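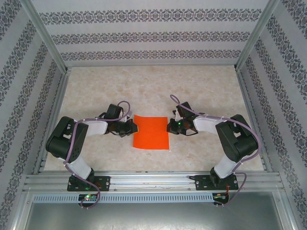

4.2 Data and rebalancing

We use daily closing prices of two small funds, Skusa and Yeoman, for 272 trading days. The weights are set again every seven days, and trading costs are ignored. 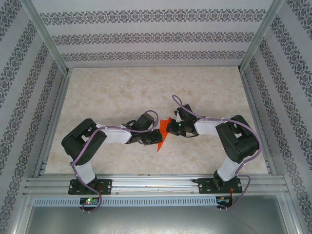 4.3 Effect of the window

A short window makes the covariance estimate noisy - the weight of Yeoman then moves too much.

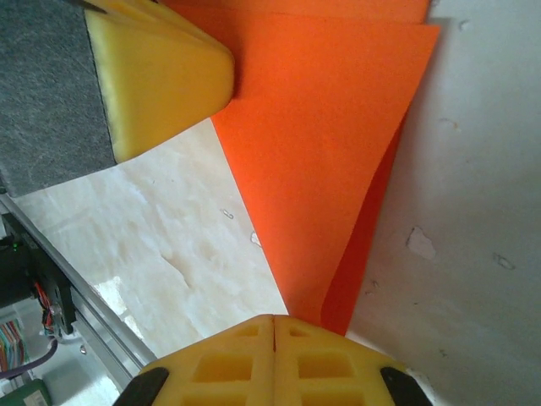 Why not use a longer window? The estimate would then react too slowly to new prices.

We thank Dorothy Whiteley for her remarks on this point. 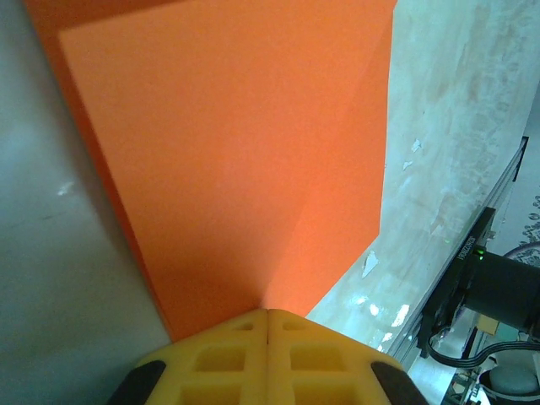
Figure 2. Orange sheet and two yellow gripper fingers.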